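Notebook, bay 2, September

Gripper on the Citgate cell stopped closing fully at 10:40, in the middle of the cloth run. Arm carried on as if nothing had happened, which is the part I care about. Writing it down while I still remember the order of things.

What I was running: the usual pick list from Jurnar, speed at the normal setting, force limit unchanged from last week. First half of the list was fine. Then the gripper reported closed, the arm lifted, and the item stayed where it was. It tried again, reported closed again, lifted again. It did that 4 times before I hit the stop. The program took every one of those as a good pick and logged it as such.

Checked in this order:

Air and power. Gripper is electric so only power matters, and the supply was steady at the connector. Wiggled the plug, no change.

Cable. It had been pulled tight over the wrist in one of the poses, so I suspected it first. Continuity good on every pin, including with the wrist turned to the end of its travel. Re-routed it anyway with more slack.

Fingers. By hand, power off, the left finger moved freely and the right one stuck about halfway, then let go with a click. Backed off the pivot bolt on that side a quarter turn and it moved properly. So it was too tight at the hinge, or there was grit in it. I took the bolt out, wiped it, and found a thread of lint wound around the shank. Probably both.

Why it said "closed": the position reading comes off the motor side, ahead of the linkage. If a finger sticks, the drive takes up the play, sees the current rise, and calls it a grip. Ruxandra Bogdan spotted this in the Karker manual, in the section on calibration where I would not have looked. There is a gap check you can switch on, and ours was off. I don't know who turned it off or if it was ever on.

Put it back together with the bolt snug and a dab of thread lock. Ran it open and closed with nothing in it for 1,000 cycles while I did the paperwork. No sticking. Then went back to the cell and stepped through the poses by hand at low speed, looking along the fingers with the wrist camera. 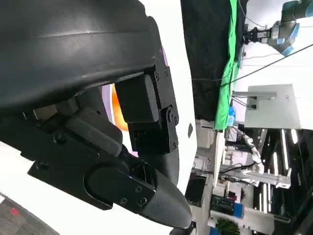 Gap check is now on, threshold 5 mm. With it on, a deliberate miss stops the program at the first try and puts up a fault, as it should. Tried that 9 times with different items and it caught every one. Thin cloth might be a problem, as a proper grip on a single layer looks close to a miss. Will have to try a lower threshold for those.

Safety note, for whoever is on next. When I hit the stop my hand was already halfway into the cell to move the item. Bad habit — the arm was still live and would have come down for another try. Stop first, then reach. I've filed it as a near miss.

Still to do:
Pull the bad picks out of this morning's log before Marinho gets the data.
Check the hinge bolts on the spare gripper.
Order bolts, same size, we are down to the last bag.
Ask Karker what torque they want on the pivot. The manual gives it for the mounting screws only.

Left the cell powered down with the tag on.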